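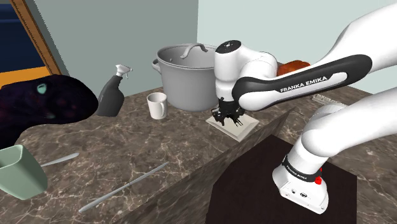 Manipulation Lab, Unit 3: Comparing Grippers in the Kitchen Simulation
Course notes, Dumisani Joubert. Updated 14 November 2018

Last time we left the arm parked over the counter and argued about fingertips. Now we get to test who was right! Same arm, same kitchen, two grippers: the Dikora (parallel jaws, short stroke) and the Matlala (several thin fingers, much fussier to tune).

Why plates are hard

A mug gives you a handle and a wall to pinch. A shallow square plate gives you a low rim and very little else. Come in too steep and the fingertips press on the flat part. Come in too shallow and the palm of the gripper meets the counter before the fingers meet the rim. The plate also likes to spin when you touch only one corner — watch for this, it's my favorite failure in the whole unit.

Setting up

Load the Etero kitchen world and choose your gripper before you press play. Changing it mid-run keeps the old collision shape, and you will spend an evening chasing contacts that make no sense (I did). Leave the controller gains alone for the first batch. Each gripper gets 300 trials with the plate turned to a random angle, and the seed file is shared so that everybody faces the same angles.

What to log

Gripper name and seed
Approach angle at first contact
Peak force at the fingertips
Result: held, slipped, spun, or knocked something over

A trial counts as held if the plate stays up for 3 seconds. Ruan Shabalala's script reads the logs and draws the plots, so please keep the column names as they are.

Last year's numbers

The best parallel-jaw run held 94 plates out of 300, and nearly all of those were rim grasps from the side. I'd love to see that beaten, and I think a better approach path will do more for you than a stronger grip.

For next time

Read the contact chapter in the Parnach manual, up to friction cones. Bring one slipped trial you can replay and a guess at what went wrong. Wild guesses are welcome — we'll step through them together on the big screen.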